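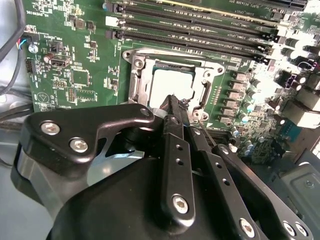 Let the robot be slow

Got back from the Balteo open day late last night and I have opinions, so these are going up before I talk myself out of them. Typed mostly on the train. Sorry.

The short version. Best thing there was the PC repair bench, and most of the people around me were bored by it.

They had the big show stuff in the front hall. Music, lights, an arm from Skokura throwing boxes onto a belt, very fast, very loud. Crowd three deep. Fine. I've seen boxes move before. At the back, past the coffee, one arm over one open computer case. Green motherboard, processor sitting in its socket, black gripper with long thin fingers going down to the edge of the metal frame around it. And a guy in front of me says to his friend, is it stuck?

It wasn't stuck. It was being careful. We've forgotten what that looks like.

Anybody who has built a PC knows the feeling. You hold your breath around that socket. The contacts are tiny and there is no nice way to fix them once they're bent. I killed a board in March, slipped with a thumb, done, money gone. So watching a machine bring two narrow fingertips down right at the frame, memory slots on one side, a row of power parts on the other, wires and little capacitors everywhere you'd want to rest your hand... I was sweating for it.

Heloísa Brito was running the bench. She told us the full job, case open to processor out, took 45 minutes that morning. A person does it in a couple. Somebody laughed. She didn't seem to mind, she just kept watching her screen.

And here is where I get annoyed. The laugh. The idea that a robot slower than a person is a failed robot. Who decided that? Used boards come in by the pallet, Sampaio (the recycler paying for part of this) had 3153 of them waiting last month according to the sign on the bench. Most get shredded. Working processors, shredded, since a person's time costs more than the part is worth. A slow arm that runs all night and doesn't bend anything beats a shredder. I don't need it to be fast. I need it to be there at 4 am.

Eoin Mac an tSaoi, who I went with and who disagrees with me on everything, says I'm being romantic. His points, to be fair to him:

One, a demo bench is one board. Real pallets are dozens of makes, cables in different places, dust, a retention lever that's been bent by the last owner. True. I asked Heloísa and she said they've tried 60 board models so far and some go badly. She said it just like that, go badly. I liked her a lot for it.

Two, glare. The light over the bench was brutal, the top of the processor looked close to pure white from where I was standing, and he wanted to know how any camera copes. Good question. I didn't get a proper answer, only that they're working on it. That one bothers me too.

Three, jobs. He always gets to jobs. But who is doing this job now? At Sampaio it's the shredder. I'm not going to cry for the shredder. If they start using arms to replace the two people who do the hand sorting then I'll write a differnt post and it will be ruder.

What I'd change. Put the bench in the front hall. Put a big screen over it, because you couldn't see the fingertips at all unless you pushed in to the rope, and the fingertips are the whole show. Say out loud what it can't do yet. And drop the music, please, I still have it in my head.

Skusteck had a booth too, giving out pens. The leaflet said their new gripper is 1340 grams and listed nothing else I wanted to know. How much force at the tip? Does it stop when it feels something wrong? Nobody at the booth knew. They had a very nice video tho.

Anyway I stayed at the back bench until they started stacking the chairs. Eoin had gone for food by then. They're doing another one in the fall and if the arm is still slow I'll be standing in the same spot.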